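Project report – stamp grading, Canan Ersoy and Asger Holst

We asked if two people give the same stamp the same grade. Used 21 stamps from the Butstead club box, mostly used, a few mint. Each graded twice, in April, no talking inbetween.
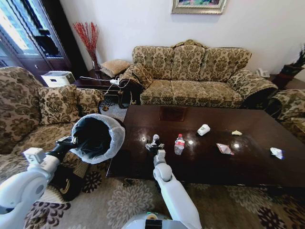
Fig. 1. Coffee table with bottle, crumpled cup and a wrapper.

Grades matched on 15. The rest were all centring – Asger is harsher on it. Perforations no problem. Gum we left out, niether of us trusts our eye there yet. Next time more stamps and a proper guage.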